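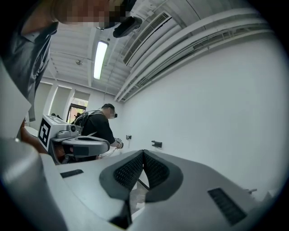
What happens to the packers' jobs when a packing line is automated?

At our site the headcount stayed at 25 and the job descriptions changed. Four of those people no longer pack at all.

Context: Prestesora, Dirkport site. We kit spare parts for Lambrechts. Line 2 got its first arm in March. I run the floor side of the changeover, so this thread covers shifts and tasks and leaves out the model architecture.

The four now record demonstrations. Hand-held gripper, headset on, same pick repeated with the part in a different position each time. Target is 200 usable recordings per person per shift.

"Usable" does a lot of work in that sentence. A recording gets rejected if tracking drops out or the part leaves the jaws before the place point. Early on, people were scored on rejects they had no control over. We removed that from the shift report.

Things that changed physically: less walking, less lifting, more standing in one spot with the arms out. The gripper is heavier than a kitting part and you hold it the whole time. Forearm complaints went up. We moved to shorter blocks with a swap between recording and review.

Review is the desk half of the job. Zoltar, our in-house tool, queues the clips and a person marks start, grasp, release. Packers are better at this than the engineers – they know what a bad grasp on a bagged gasket looks like before it slips.

Pay: recording was first graded as packing. Jawad Magsi on the day shift put in a written case that it was a different job with different training. It was regraded one step up. Review is still on the old grade and that is an open item.

The arm itself does one family of parts, rigid and boxed. Anything bagged, coiled or oily goes to people. The current data set for bagged parts is 2,000 recordings and the results do not justify a trial yet.

Side effect: the manual stations now get a harder mix, because the easy boxes go to the arm. Kits per hour per person dropped and the old target stayed in the system for weeks. If you are planning one of these, change the target the same day you switch on the arm.

Next change is rotation, so more than four people can record. Training plan is drafted, shift pattern is not.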